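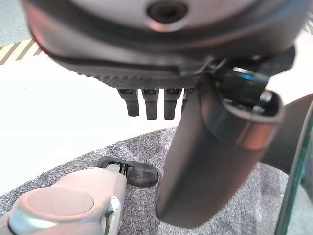 Dumisani Mokgethi asked whether an artist dropped from a sponsorship over a song lyric still gets paid, and the reply depends on which clause the sponsor used. The questions below come up most often about endorsement contracts and morals clauses.

August copy desk. Posted Thursday, August 17, 2023

What is a morals clause?

A term that lets the sponsor end the deal if the artist's conduct or published work harms the brand. The Kurkik footwear agreement puts it in section 2. Lyrics count as published work there, including guest verses on other people's records.

Who decides what counts as harm?

Usually the sponsor, "in its reasonable judgment." The Astari form is narrower and requires a written complaint from a retailer or a broadcaster. Online petitions are not enough under that form, whatever the number of signatures.
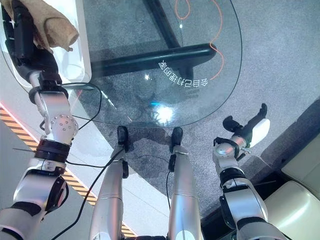
Does a public apology stop termination?

An apology has no effect unless the contract includes a cure period. Where one exists, the statement must be issued inside the period and approved by the sponsor before release.

Can the sponsor take back money already paid?

Only with a clawback term. Ando used one in February and recovered the unearned part of the signing fee. Payments for appearances already made were left alone. Merchandise royalties follow a separate schedule and continue until the remaining stock is sold,
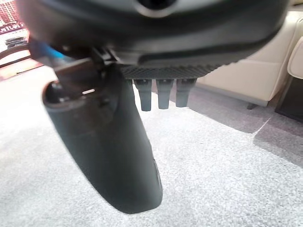
after which the artist's name and likeness must come off all packaging. Web pages are covered by the same rule. Old social media posts are normally exempt, but the Liang form requires their removal as well.

Comments (3)

tourbus197: Does section 2 apply to songs released before signing?

merchtable: Depends on the disclosure list. Mine had 162 titles on it and anything listed was exempt.

k_rowe: The clawback answer should mention interest. I was billed $300 of it.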